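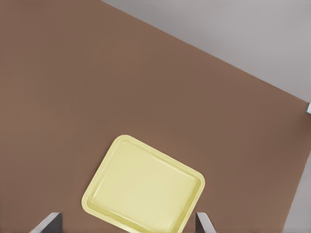
Jolán Katona wrote back to our February notice that the last lot of speakers at Fosiddale town hall were fine for music and hopeless for talking, and could we please get someone in who knows the difference. Fair enough. So we are hiring.

**Sound system installer / commissioning tech – Gurico, Esesside office**

Full time, permanent. Start as soon as you can get out of wherever you are now.

We do public address and speech systems. Halls, courts, stations, places of worship, a swimming pool now and then (echo, chlorine, bring spare connectors). Next big one is the Rácz hall: 1000 seats, 828 of them on the flat and the rest up in the gallery, where at present you can't make out a word. Contract signed, cable is ordered, need hands.

**What you'd be doing**

- pulling and terminating speaker cable, mostly 100 volt line, some network audio
- racking amps and processors, labelling both ends of everything. Both ends!!
- hanging column speakers, often off a tower or a lift
- measuring speech clarity seat by seat, then setting delays and EQ
- handover: sitting with the people who'll use it and showing them which button
- drawings marked up as you go, not from memory a month after

**What we need from you**

- 5 years on site with installed sound. Live work counts for half, sorry
- can read a schematic and spot when it's wrong
- driving licence, van provided
- OK with heights and OK with nights. Rácz is mostly nights, the hall stays open in the day
- tidy. We look in the back of racks

Nice to have: Dante, any fire alarm / voice evacuation work, a bit of Hungarian for the suppliers calls. No degree wanted. If you've done acoustic modelling tell us but there's already a person for that and she won't share.

**Hours and money**

40 a week, overtime paid at time and a half, nights on top of that. Salary depends on what you've done, will be talked about in the first call so neither side wastes a morning. Tools allowance, boots, phone. Travel time is paid from the office door. Most jobs within 60 miles of Esesside, longer ones we put you up, own room.

**How to apply**

Send a CV, two pages at most, plus a few lines on one job that went badly and what you did about it. Photos of your own rack wiring welcome. Mark it for Norbert Szénási, Gurico, Esesside. He reads them all himself, usualy in the evening, so don't panic if the reply comes late.

Calls first, then a half day at the workshop, paid. You'll make up a small rack and find a fault we've put in.

Agencies please don't.

Posted 2022-03-15. Open untill filled.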